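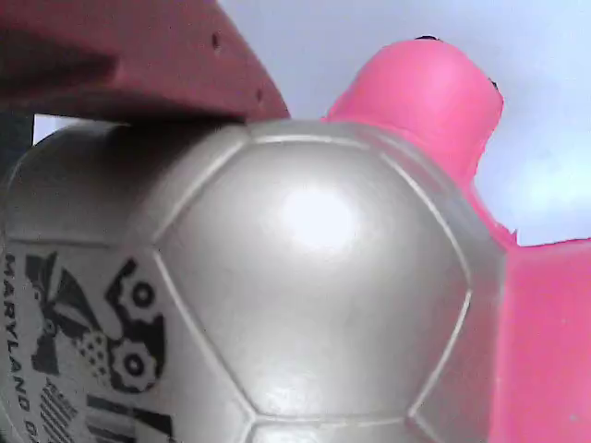
Jolten support: I'd hold off on the second gripper for now. From what you've sent, the Mavis is opening and closing as it should, and what's costing you money is wear at the fingertips plus the restart after each overload stop. Could you tell us which jaws you have fitted, how long a normal session runs, and what the remaining budget has to cover? Then we can work out a parts list with you before you sign anything.

**Ticket status:** open, waiting on customer
**Site:** Sistwood
**Subject:** Gripper overload stops, and what to buy before the new term

---

**Ada Valentini, 8/5/18**

Thanks for the quick answer, and on a weekend too! I'm glad I asked before sending the order, because I had a whole second gripper in the cart.

To your questions. We run the printed jaws, the stepped kind, with two screws through the outer face of each finger. I love these. Little things sit on one ledge and bigger things on another, and we hardly ever swap tooling in the middle of a session any more. The trouble is the overload stop. It comes on large round objects, when the jaws are near their widest and one tip takes more of the squeeze than the other. The controller halts, I clear it, re-home, and off we go again (15 minutes gone by the time everybody has finished discussing it).

A session is a morning or an afternoon, almost never both.

The budget is $1000, and it has to last until March. It isn't only for the gripper either. I also need cable clips, a spare controller fuse and something for the table edge.

What I've tried so far:

- Lowered the grip force one step. Fewer stops, but small rubbery toys started turning in the jaws when lifted.
- Put the force back and slowed the closing speed. Better! Still stops, only less often.
- Swapped the left and right fingers. The trouble moved with the finger, so I'm fairly convinced it's the part and the motor is fine.
- Tightened the finger screws. One took a good half turn, which was a bit embarrassing.

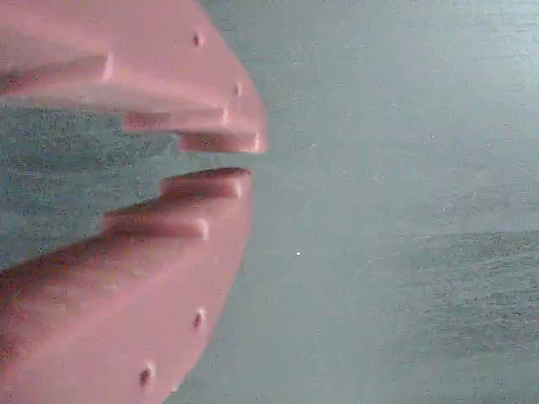
So my thinking has shifted from "buy another gripper" to "buy a pile of fingers and treat them like pencils." Mkhize can print them for us at $15 a pair, and they'll do a batch of 12 without a setup charge. I could stretch to the whole batch and still have most of the money left for the boring items, and we could finally afford to try a softer tip on one pair without worrying about ruining it.

Two things I'd like you to check:

1. Does a softer tip change the force setting, or do we calibrate again from scratch?
2. If we go with the batch, is it all right to mix old and new fingers on the same gripper?

---

**Jolten support**

Swapping the fingers was exactly the right test, thank you. Calibrate again for a softer tip. The closing position changes and the controller will otherwise read the extra travel as a missed grip. It's a short routine, menu 2 on the Mavis, jaws empty.

Please don't mix old and new. Change both at once and keep them together as a pair. Write the pair letter on the back with a marker and log it with the hours.

The batch sounds sensible to me. I'd ask Mkhize for a single pair first and run it for a few sessions before you commit to the rest. Screw holes are where printed fingers tend to go wrong, and it's better to find that out for the price of one pair.

---

**Ada Valentini**

One pair first, agreed, and I've already asked them. They were lovely about it and will honor the batch price either way.

I went ahead and made the sheet while I was excited about it. Pair letter, date fitted, hours, stops, remarks. If a pair gives us a decent run between stops, I can work out what to set aside per session and stop guessing. That number is what I've been missing every time I fill in the equipment request.

I've added a second kind of object to the test plan as well, one with short legs and a hard dome, so we get an awkward shape in there as well as the round one. Same start position each time, then into the basket.
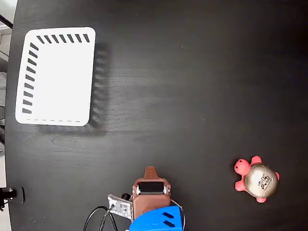 *Sistwood table from overhead: basket at upper left, toy turtle at lower right, gripper at the bottom.*

Could you leave the ticket open until the trial pair has some hours on it? I'll post the sheet as it fills up. And if you have a favorite cable clip for the table edge, I'm all ears. I'd rather buy a good one once.

---

**Jolten support**

Left open and marked "customer testing." I'll send the part number for the clips in the morning, along with the calibration page. The second gripper has been taken off your quote, so the new total is parts only.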